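To: vallon-users
Subject: Re: [vallon-users] Grasp check in the 1406 build
Date: 2/7/18

On 2/7 the Vatgate team wrote:

> The new grasp check is in build 1406. It compares finger width with
> the wrist view and gives a held / not held answer. We ran 236 grasps
> on thin parts and the check was right on all of them. We think the
> old force threshold can now be dropped from the planner.

I'd like to see a lot more before we drop anything.

Were those 236 grasps all taken from the same start pose, over the same table? Your log only lists part type and result. If the arm came down the same way each time, you have tested one grasp very often. I asked the same thing about the Tannous planner and never got an answer.

My other worry is width. With a thin wooden stick the fingertips nearly touch when the grasp is good, and they nearly touch when there is nothing there at all. The encoder won't tell those two apart on our gripper, so the camera has to do all the work.

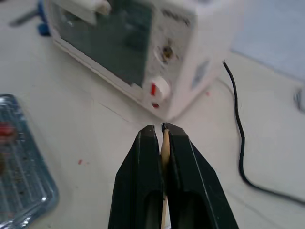 And the camera has dark fingers against a white table, which is about as kind as it gets. A pale stick on that same white is less kind. Put a shadow over it, or swap in a darker bench, and I'd expect the mask to fall apart. The Markside code had this very fault and it took us most of a release to admit it.

I ran 1406 here on recorded data, 957 clips. It disagreed with the force threshold on 102 of them. I haven't gone through those by hand, so I can't say which one is wrong, but I don't see how anybody can call the old check spare yet.

Could you post the raw logs with start poses, and leave the threshold on by default until the end of July? A flag to turn it off would be fine by me.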